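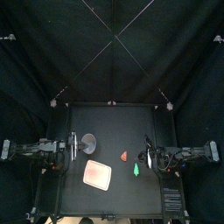

Figure 1. Dark fabric used as walls and ceiling over a matt black table.

Curtains and daylight in ground-floor study bedrooms
Project report, second year, Building and Interiors
Nahom Derese

1. Background

The rooms on the east side of Dalum hall get direct sun early in the morning. In June several residents told me they woke before five and could not get back to sleep. The hall supplies one pair of unlined cotton curtains per window. I wanted to find out how much light these let in and whether a cheap change would help.

Dark cloth is used wherever people want to keep stray light down, in theatres, photographic studios and test areas. Most of the written advice comes from those trades. It deals mainly with the cloth itself and says little about how it is hung, so I looked at both.

2. Method

I used my own room, which has one window facing east and a pale blue wall opposite. A light meter was placed on the pillow, facing up, and read at 7 am on clear mornings only. Cloudy mornings were left out, which made the work take longer than planned.

Four arrangements were tried:

No curtain
The hall curtain
The hall curtain with a black polyester lining, bought from Nogueira
The lined curtain, with the sides fixed to the wall with touch tape and a strip of card over the rail

I did not test a roller blind. The one I ordered from Bedevent was too narrow for the recess and had to go back.

3. Results

With no curtain the highest reading was 914 lux and the lowest was 813. The hall curtain brought the best morning down to 589, and the room still looked fully lit. The lining made a clear difference in the middle of the window, but bright bands stayed on the ceiling and down the left side, and no reading with the lining alone went under 100. With the sides taped and the top covered, every reading was below that.

4. Discussion

I expected the cloth to matter most. Once the lining was in, nearly all the remaining light came round the edges, and the gap above the rail was the worst — it threw light straight onto the ceiling, which is white gloss.

Touch tape marks the paint when it is pulled off. I tested a patch behind the wardrobe first and I would advise others to do the same. A return rail, bent back to the wall at each end, would do the same job without tape. The halls at Undby have these already.

The main weakness is that only one room was measured. Heat was not recorded either, and the taped curtain made the room stuffy by mid-morning unless the door was open.

5. Further work

Repeat the readings in January with the street lamp as the light source, and try a paler lining of the same weight.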